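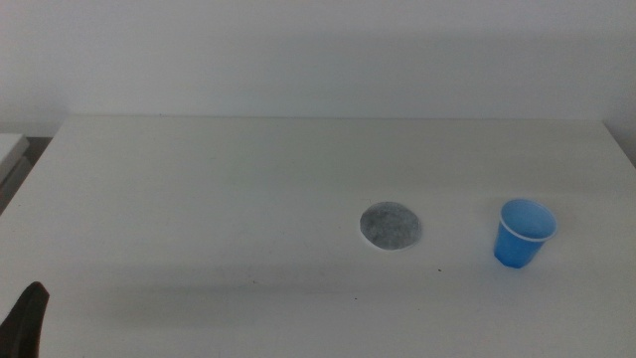

Search this site... Go

Red Carpet Walk-Through, Pitard Theater, Ronovcombe
Premiere of "Coetzee's Daughter," Sunday evening

1593 shares 7 comments

Checked by Zübeyde Gündoğdu, front of house. Walk-through began at 3 p.m. and finished shortly before the press line opened. Items are marked OK, FIX or OPEN. The notes are mine unless another name is given.

ARRIVALS

Car drop-off lane clear of parked vehicles — OK
A florist's van was in it when we started. Moved.

Barriers linked and feet turned inward — FIX
The feet on the fan side stuck out into the walkway. Last year a guest in a long dress tripped on one. Turned and checked again before doors.

Carpet taped on all edges — FIX
The seam by the sponsor wall had lifted. Retaped. It will lift again if the heels are bad, so have tape at the check-in desk.

Separate entrance for cast with security requests — OK
The lead actress asked to come in by the side door on Erken Street. Her driver has the gate code. Do not give the code out over the radio.

PRESS LINE

Photographers' risers level and locked — OK

Cables covered — FIX
One camera crew ran a power cable straight across the carpet after I had already signed this off. Crew was told to go behind the wall. Please look again once all the crews are in, not only at setup.

Sponsor wall weighted at the back — FIX
Two sandbags short. It stood up fine with the doors shut but moved when they were opened. Bags borrowed from the stage crew, who want them back Monday before their load-in.

Lights on stands strapped — OK

Names on passes match the press list — OK
Two passes were issued to the same gossip site. One was pulled. They complained, but the list closed Friday and the publicist agreed.

LOBBY AND AUDITORIUM

Exit doors open from inside without a key — OK
All seven tried by hand. The one behind the balcony bar sticks. It opens with a firm push, and I have asked for it to be planed.

Exit signs lit — OK

Aisles clear — FIX
Gift bags had been lined up along the left aisle. Moved onto the seats.

Balcony rail — OK
No drinks or phones to be set on it. Ushers have been told.

Candles or open flame — none
The party planner asked again about candles on the lobby tables. The answer is still no. Battery ones are fine.

AFTER-PARTY ROOM

Head count posted at the door — OPEN
The old sign is from before the new bar went in and I don't trust the number. Waiting on the fire office. Until we hear back, use the lower number on the bar plans and keep one usher on the door with a clicker.

Stage steps marked with white tape — OK

First aid kit stocked — FIX
No blister plasters, and those are what people ask for. Bought two boxes from the drugstore. Receipt is in the office tray.

Quiet room for cast — OK
Lock works. Water and chairs in place. No press past the blue curtain, including anyone who says the publicist sent them.

STILL TO DO
Fire office reply on the head count.
Door behind the balcony bar.
Sandbags back to stage crew.
Order more gaffer tape, black and white.

Z. Gündoğdu

Share this Comments (7)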